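desk reset thread, because I've been eating lunch at my keyboard since June and it shows 🧵

1/ Starting point. Two cans of tomato paste stacked in front of my laptop (grocery run, never made it to the kitchen), kiwis or whatever those brown round guys are, a crumpled snack bag. The plant is thriving, at least!
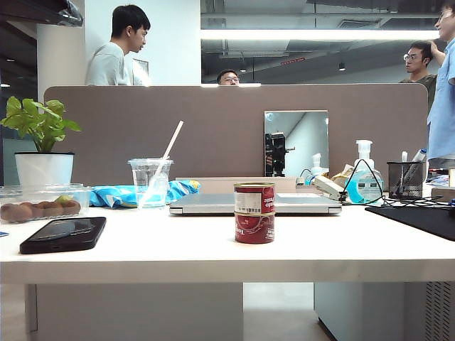 2/ My rules: 40 minutes, no buying organizers. I have a Pivport drawer thing I paid 36 bucks for and it's full of takeout menus, so no.

3/ Food goes first. Wrappers in the trash, water cup to the sink, cans to the pantry where cans live.

4/ Papers stay in the blue-edged folder by the mouse pad. I am NOT sorting papers today. And the NICE TRY sticker stays on the laptop forever, don't even ask.

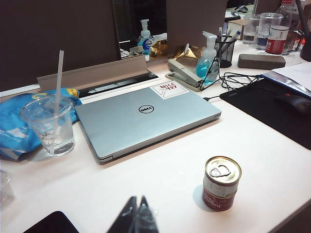 Babita Shakya: ok but freeze the leftover tomato paste in spoonfuls once you open a can!! I never throw any out now

5/ Babita you genius, doing this tonight. Pasta at 7, desk wiped down before then, phone in the other room so I finish.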